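How I Dry Whole Oranges (and Finally Stopped Ruining Them)

I have a thing about dried oranges. Every year when the good citrus shows up I buy way too much of it, we eat what we can, and then I look at the fruit bowl in February and there they are, getting soft on one side and making me feel guilty. So I dry them! Slices, sure, everybody does slices, but my favorites are the whole ones. They shrink down into these wrinkly, dark little globes that look like they came out of somebody's great-grandmother's attic, and I love them more than any store-bought ornament I own.

I've had plenty of emails asking how I do the whole ones without them going moldy, so I'm writing the long version. It is long. Make coffee.

What you need

Oranges, first of all. Small ones. I can't say this strongly enough, because my first batch was big navels and every one of them rotted from the middle. (The smell! My sister still brings it up.) Clementines and mandarins are the easiest, and small thin-skinned juice oranges work too. You want fruit that feels firm and heavy with no soft spots and no nicks. If there's a bruise, eat that one.

Then:

A sharp paring knife
A wire cooling rack and a sheet pan to go under it
Paper towels or an old clean dish towel
A plate or two for sorting, with a little bit of a rim
Whole cloves, if you like them (optional)
A wooden skewer
Time. So much time.

You don't need a dehydrator. I have one, a Weerakoon that I bought off my neighbor, and it's great for slices, but the trays sit too close together for whole fruit and I'd have to pull most of them out. The oven does fine.

Step one: wash and dry

Wash the oranges in warm water and give them a scrub with your hands to get the wax off. Then dry them really well, and let them sit out on the towel for an hour while you do something else. I used to skip the sitting part. Water hangs out around that little stem button and that's the first place you'll see fuzz.

Step two: cut the slits

Hold the orange with the stem at the top and cut slits down the side from near the top to near the bottom, going through the peel and just barely into the fruit. I do 7 slits on a small orange. You can do more or fewer, I just like how 7 looks when they open up. Leave the peel attached at both ends, otherwise you end up with a flower (pretty, but a whole different project).

Go slow here. Oranges roll, wet knives slip, and I have a scar on my thumb from trying to do this while watching TV. After cutting, press each orange gently in a paper towel to get some of the juice out. You're not trying to squash it. Just a friendly hug.

If you're using cloves, now's the time. Poke a hole with the skewer first and then push the clove in. Pushing cloves in bare-handed is fine for one orange and miserable for a dozen.

Step three: the oven, low and slow

Set your oven as low as it will go. Mine goes down to 170 and that works nicely. If yours only goes to 200, prop the door open a crack with a wooden spoon, and please don't do that if you have little kids or a nosy dog around.

Put the oranges on the rack over the sheet pan with space between them so the air can move. Turn them every hour or so. The slits start to pull open after a while and the kitchen smells amazing, like marmalade and warm Christmas. I leave mine in for an afternoon, then turn the oven off and let them cool down in there overnight. Next day, do it again. With small fruit I usually need 3 rounds.

Watch the color. You want the orange to deepen and go a bit brown in spots, but if the edges of the slits are turning black you're too hot. I once got distracted talking on the phone and made a tray of charcoal briquettes that I was too stubborn to throw out, and they hung on my tree anyway, at the back.

Step four: air drying

After the oven rounds they'll feel leathery outside and still a little squishy in the middle. That's normal! Now they need to sit somewhere warm and dry with moving air. Mine go on the shelf above the radiator in the hallway. On top of the fridge is good too. A closed cupboard is terrible, don't do it, I lost a whole batch that way when we were renting the place in Nernunside and there was no counter space at all.

Turn them every day for the first week, and then whenever you remember. They'll take two to four weeks depending on your house. They get smaller and lighter and the peel puckers up, and the color goes from bright to a sort of burnt orange with reddish patches. No two come out the same, and I find that part really satisfying.

Step five: checking and sorting

This is the step I get the most questions about, so I'll slow down. I clear off a white table for it, or anything plain and light, and put out a plate. A colored plate is handy if your table is pale. I check them one at a time, and only the ones that pass get to go on the plate. Starting with it empty keeps me from mixing up the done ones and the not-done ones, which I have managed to do more than once.
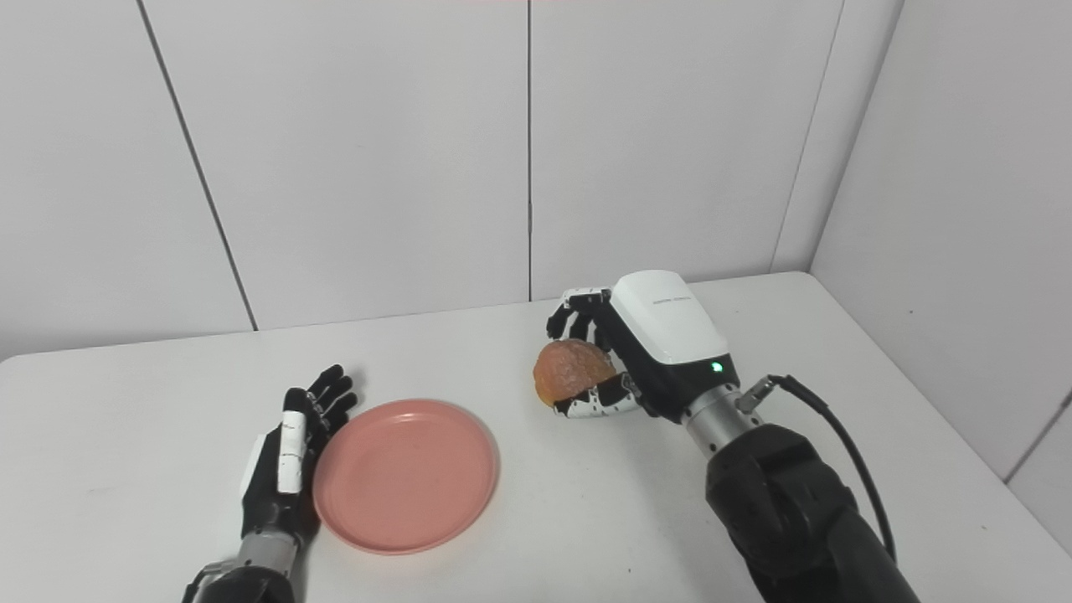

Pick each one up and hold it with your fingers over the top and your thumb underneath, and press a little. A finished orange pushes back. It should feel hard all over, like a wooden ball, with no give anywhere. If there's a spot that dents, even a tiny one, it goes back to the shelf for another week. Check around the stem and the bottom especially, those are the last places to dry out.

Next, feel the weight. A dry orange is shockingly light for its size. If one feels heavier than the others, trust your hand over your eyes, because there's still moisture in the center even if the outside looks perfect.

Then smell it. It should smell like spice and old orange peel. Sour or musty means trouble. And look down into the slits with a good light for any white or green fuzz. A fuzzy one goes in the compost right away, and whatever was touching it goes off by itself for a few days so I can keep an eye on it.

I try to be gentle setting them down, too. Once they're fully dry they're tougher than you'd expect, but the points at the edges of the slits can snap off.

What to do with them

Oh, so many things. I string them on twine with bay leaves and cinnamon sticks for the kitchen window. I pile them in a shallow dish on the dining table with some pinecones. They make lovely gift toppers tied on with a bit of ribbon. For hanging, thread a long needle with twine, go in through one slit near the top and out the one across from it, and knot it. If it's too hard to get the needle through, start the hole with a small hand drill or an awl (put the orange on a folded towel so it doesn't skate away from you).

I don't varnish mine. I tried it one year with a spray I had left over from another project, and they came out shiny and plasticky and lost the smell. If you want some shine, go ahead, just make sure they're completely dry first or you'll seal the damp inside.

And please don't eat them. People ask! They've been sitting in my hallway for a month. They're decorations.

Storing them

When the season's over I wrap each one in tissue and put them in a cardboard box with a lid, never in plastic. I drop in one of those little silica packets that come with shoes. The box lives on a high shelf in the bedroom closet. My oldest oranges have been through several winters now and have turned almost brown, and they still have a faint smell if you hold them close.

If one feels a bit soft when you unpack it, give it an afternoon in the low oven and it should firm right up.

Okay, go rescue your fruit bowl!

Comments

Lamduan Nuchit
I did this with limes last winter and they came out so tiny and hard, like little dark marbles. Took less time than oranges. Do you cut the same number of slits in those?

citrus_and_twine
The tip about the stem button is what I needed. Mine always go fuzzy right there and I could never figure out why. Drying them on a towel right now!

Bev in the valley
My oven won't go under 200. I tried the wooden spoon thing and it worked great, only I ended up needing four rounds.

Reply from the author
Lamduan, I do five on limes, they're so little. Bev, four is totally fine, keep going until they feel leathery!

More from the blog

Orange Slices in the Dehydrator: My Tray Notes
The Jerik Twine I Use for Everything
A Bay Leaf Garland in One Evening
What to Do with Too Many Lemons
Candied Peel, Orkarer Style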